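**Cellule de pliage textile Hitis — rapport d'avancement**
Destinataire : direction technique, Farimby
Rédaction : Stefaniia Onyshchenko
Date : 2025-09-14

## 1. Objet

Le présent rapport couvre la remise en service de la cellule de pliage après la dérive constatée sur la pince gauche, ainsi que les opérations d'entretien menées depuis le rapport précédent. Il ne traite pas de l'apprentissage des politiques de pliage, suivi séparément par Cludwood.

## 2. État de la cellule

La cellule est en service. Les deux pinces ont été démontées, nettoyées et recalibrées. Le jeu mesuré sur la mâchoire gauche provenait d'une vis de guidage desserrée, sans usure du rail. La vis a été remplacée et freinée au frein-filet moyen. Aucun jeu n'a été relevé au contrôle suivant.

La pince droite ne présentait pas de défaut mécanique. Son zéro logiciel avait été enregistré mâchoires non jointives à la suite d'une mise à jour ; il a été repris selon la procédure Rankin, révision 5. Cette révision impose deux fermetures à vide avant l'enregistrement, ce que la précédente laissait au choix de l'opérateur.

## 3. Opérations réalisées

| Opération | Pince gauche | Pince droite |
|---|---|---|
| Démontage et nettoyage | fait | fait |
| Remplacement de la vis de guidage | fait | sans objet |
| Reprise du zéro | fait | fait |
| Contrôle du connecteur | fait | fait |
| Dépoussiérage des ouïes | fait | à refaire |

Le dépoussiérage de la pince droite a été interrompu faute de buse adaptée. La peluche de coton reste la première cause d'échauffement. L'intervalle de nettoyage est ramené de 1 000 à 700 cycles pour les deux pinces, à titre provisoire.

## 4. Incidents

Un arrêt sur défaut de communication s'est produit pendant la première série d'essais. Le connecteur gauche était mal verrouillé après remontage. La fiche de remontage a été complétée : traction manuelle sur le câble, puis lecture du journal avant toute mise en mouvement.

Un second arrêt, sur seuil de courant, correspond à une préhension prise dans une double épaisseur d'ourlet. Le seuil n'a pas été modifié — le comportement est celui attendu. La consigne de présentation du vêtement a en revanche été précisée.

## 5. Vérification sur textile
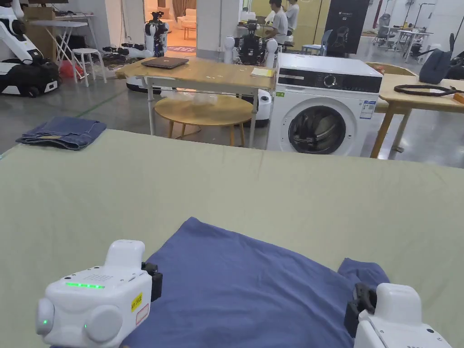
La vérification finale se fait sur vêtement réel, les cales rigides ne reproduisant pas l'écrasement d'un bord souple. Le critère porte sur la tenue du bord lorsque la mâchoire est refermée, puis sur l'absence de marque après relâchement. Le contrôle de la pince droite s'effectue dans la position visible ici, mâchoire noire serrée sur l'extrémité du vêtement bleu, dont le bord se fronce. Ce froncement est admis par la procédure tant que le tissu ne glisse pas. Les voyants verts en façade de la pince gauche sont relevés avant chaque essai et consignés avec le numéro de cycle. Le revêtement vert pâle du plan de travail garde des plis, dont un transversal près du bord éloigné ; il devra être retendu avant la prochaine campagne, le calage en hauteur des pinces étant pris sur cette surface.

## 6. Points ouverts

- Buse de soufflage étroite : commandée, délai non confirmé par le fournisseur.
- Retension du revêtement : à planifier hors période d'essais.
- Vis de guidage de rechange : stock nul. Demande d'achat de 5 pièces jointe au présent rapport.
- Journal des courants de serrage : l'export reste manuel. Une version automatique est en cours d'écriture.

## 7. Suite prévue

La campagne d'endurance débutera en octobre, sous réserve de réception de la buse. L'intervalle de nettoyage sera réexaminé à son issue, sur la base des températures enregistrées à l'intérieur des deux boîtiers. Aucun dépassement budgétaire n'est à signaler ; la demande d'achat des vis est imputée sur la ligne maintenance.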